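Catalog Notes: Genre Codes, Page Counts and the January Cleanup

Monday, February 13, 2023

The January pass through the Danero book catalog is finished, and the corrected records were loaded over the weekend. Members who pull the catalog through the export page should download a fresh copy. Records saved before the load still carry the old genre codes and, in many cases, the old page counts.

The catalog held 2697 active titles at the start of the month. Of these, 783 were filed under the general code, which is the code the system assigns when the publisher's feed leaves the subject field blank. Most of them are small press and self-published books on faith, family life, grief, personal finance and recovery. A reader who browses by subject would never have come across them. The search box would find them by title or author, but only if the reader already knew one or the other.

Each of the general-code records was opened and checked against the subject line on the copyright page, where one exists, or against the table of contents where it does not. The back cover copy was used as a last resort. Cover copy is written to sell the book, and it tends to claim more subjects than the text covers. A devotional with one chapter on household budgets is still a devotional. It now sits under devotional, with finance as a second code.

Second codes are new. Until this load a record could carry one genre only, and the choice between two fair candidates was left to whoever entered the book. Two editions of the same title could land on different shelves. The record layout now has room for three codes, ranked. The first decides where the title appears in the printed list. The other two affect search and browse pages only. Please do not fill all three because the space is there. One code is enough for most books.

Page counts

The page count field has been a source of complaints for as long as it has existed. The trouble is that publishers count in different ways. One will report the last numbered page. Another will report every leaf in the bound book, blanks and order forms included. A third sends the figure from the contract, set before the book was typeset, and never revises it.

The catalog now uses the last numbered page of the main text, plus front matter in roman numerals when the front matter runs longer than a standard title page and contents. The two are stored in separate fields and shown with a comma between them. Where only a publisher figure is available and the book has not been handled, the count is marked with a small p. The mark comes off when someone checks a physical copy.

Large print editions are a separate case. Their counts had been copied from the regular edition in a good number of records, which made them look like thin books. These have been blanked until a copy can be checked. A blank is preferred to a wrong figure, as the shipping table reads from this field and uses it to estimate weight.

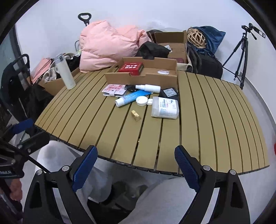

Electronic editions no longer show a page count at all unless the file has fixed pages. For files that reflow, the old records gave whatever number the store page gave, and those numbers changed from store to store. The field now reads "reflow" and the word count is shown if the publisher supplied one.

ISBN handling

All thirteen-digit numbers are now stored without hyphens and displayed with them. The hyphens are placed by rule when the page is built, so there is no need to type them. Ten-digit numbers from older books are kept in their own field and are still searchable. Converting one to the other is done by the system, including the check digit. Do not work out the check digit by hand and type in the result. Several of the failed records in January came from exactly this.

A related fault was found in records that came over from the Imitard import. That import trimmed leading zeros from the ten-digit field. A ten-digit number stored as nine digits will fail every lookup. The affected records were repaired from the thirteen-digit field where there was one. The remainder are older devotional and hymn titles with no thirteen-digit number, and these will be fixed as copies are located.

Numbers reused by publishers are rarer but harder to clean up. If a search returns two different books under one ISBN, leave both records alone and send in the number. The duplicate flag is set by hand, and it shows a short note to the reader on both pages. Merging the two records removes one book from the catalog, and there is no undo — the data has to be typed in again.

Dates

Publication dates follow the copyright page. Many self-published titles have a store date that is weeks or months later than the printed year, and a reprint date that replaces both whenever the file is updated. The catalog keeps the first and drops the rest. Where the copyright page gives a year with no month, the record shows the year alone. Older records filled in the missing month and day as the first of January, and this produced long runs of books that all seemed to have come out on New Year's Day. Those have been cut back to the year.

Reprints of much older works need two dates. The record for a modern printing of a sermon collection first issued in 1760 should show the date of the printing in the main field and the original year in the note field. Sorting by date uses the main field. Readers who want to sort by original date can do so from the advanced page, though only where the note has been filled in using the standard form, with the word "orig" followed by a space and the year.

Author names

Accented letters are now stored as typed on the title page. The old system removed them, and the removal was not always clean. The surname Ó Dubhghaill appeared in four different spellings, one of them with a question mark where the first letter should be. All four now point to a single heading. Searching without the accent still works and brings up the same list.

Initials are kept as printed. Do not expand them from outside sources, even where the full name is well known. Titles such as Pastor, Rev. and Dr. go in the prefix field if they appear on the title page and are left off if they appear on the cover alone. Degrees after the name are not recorded.

Pen names stay as the main heading. A link to the legal name is added only when the book itself makes the connection, usually on the copyright page.

Summaries and reader impressions

Summaries were not part of the January work except where they held a page count, price or date that disagreed with the record. In those cases the figure was taken out of the summary. Facts that have their own field should be stated in that field only, so that one correction is enough.

The one-word impression tags attached to reader ratings will stay as they are for now. Over the years the list has picked up many near matches, such as "uplifting" and "inspiring," and there is a case for joining them. The ratings themselves would not change. A proposed short list will be printed in a later issue, and comments can be sent in once it is out.

Ratings based on fewer than three reader responses are no longer shown as an average. The page gives the responses themselves in full. Small press books often have a single rating, and an average of one rating looks more settled than it is.

The Kasero list

Subscribers to the Kasero reading list receive a printed sheet built from the same records. The sheet will look different beginning with the next mailing. Titles are grouped by first genre code, then by author, and the general section at the back is much shorter. The type size is unchanged. Order numbers have not changed either, and forms from older sheets will still be accepted.

Reporting errors

Errors can be reported from any title page in the catalog using the correction link. Give the record number, the field and the reading that should replace the current one, and say where the correct reading was found. A report that says only that the page is wrong will be returned with a request for the field name. Scans of the copyright page are welcome and speed things up a good deal. Scans of the cover are of less use, for the reasons given earlier.

Corrections are loaded once a week. A change will show on the title page first and in the export file the next day.

2 comments
Share this item: 3 shares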